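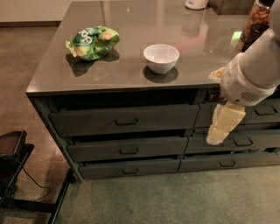 Drawer Storage and Counter Use in a Shared Kitchen
Project report, Household Systems and Design
Submitted by Kanako Arai

1. Purpose

The purpose of this project was to study how a kitchen island with six drawers is used by the members of a shared residence, and to propose an arrangement that would reduce the number of items left on the countertop. The work was carried out at Gunthorpe House during the month of November. The residence has a single kitchen, and the island is both its main preparation surface and its main storage.

The project began with a complaint recorded in the house log. Residents stated that they could not find small items, such as cloths and snack bowls, and that they opened several drawers before locating what they wanted. A second complaint concerned the countertop itself. Its finish is dark and glossy, and marks and crumbs show on it more readily than on the pale counter in the former kitchen.

2. Method

Residents were asked to keep a written record of every drawer they opened and the item they were looking for. A total of 80 entries were collected. Each entry was sorted by time of day and by whether the item was found in the first drawer opened. Cooking equipment kept in the wall cabinets was excluded.

The contents of each drawer were then listed. The measuring guide published for the course (Fagundes, unit 4) was used for the internal dimensions. The top left drawer, the widest of the set, has an internal width of 800 mm by our tape — enough for two rows of dividers with a channel between them.

3. Findings

In 19 of the 80 entries the item was found in the first drawer opened. The top drawers were used far more often than the others, although they held a large number of things that were seldom needed. Birthday candles, spare keys and takeout menus had collected there. The bottom drawers were used mainly for baking equipment and were opened chiefly on weekends.

Items left on the counter fell into two groups. The first was food in its own packaging, especially opened snack bags, which have no fixed place in the kitchen. The second was tableware that had been taken out and not used. Jars were less of a concern, as residents agreed that a jar of nuts may reasonably remain on the counter.
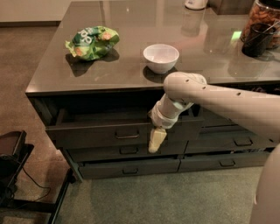 Should opened snack bags be kept in a drawer?
Opened bags are best kept in a middle drawer, closed with a clip and stood upright, so that the top drawers remain free for cloths and utensils.

4. Proposed Arrangement

The proposal assigns one category to each drawer. The top left drawer is for utensils and cloths, and the top right for wraps and clips. The middle left is for bowls and small plates, and the middle right for snacks. The bottom left is for baking equipment and the bottom right for bags and containers. The dividers selected were from the Illeo range, cut to a height of 70 mm. Labels were placed on the inside lip of each drawer, where they do not alter the appearance of the front.

One difficulty arose during installation. The dividers in the top left drawer moved whenever it was closed with force, and a strip of non-slip liner was added on the Wednesday after fitting.

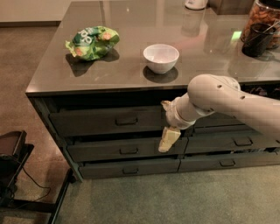
The liner held for the remainder of the trial, but a second difficulty was not resolved. Residents frequently left a drawer slightly open after use, and crumbs swept from the countertop fell into the gap. A notice was posted asking that drawers be closed fully before the counter is wiped. It had a limited effect — the runners are stiff at the end of their travel, and this is a matter for maintenance.

5. Limitations

The record depended on residents writing down their own actions, and late evening use is probably underreported. The trial did not include a period with guests. A comparison with the kitchen at Brusik Hall was planned but could not be arranged within the term.

6. Recommendations

It is recommended that the six-category arrangement be kept, that the runners be inspected, and that the log be repeated next term using the same form. The middle right drawer should be emptied and wiped once a week, as it collects the most crumbs. A copy of the drawer list is attached to the inside of the pantry door.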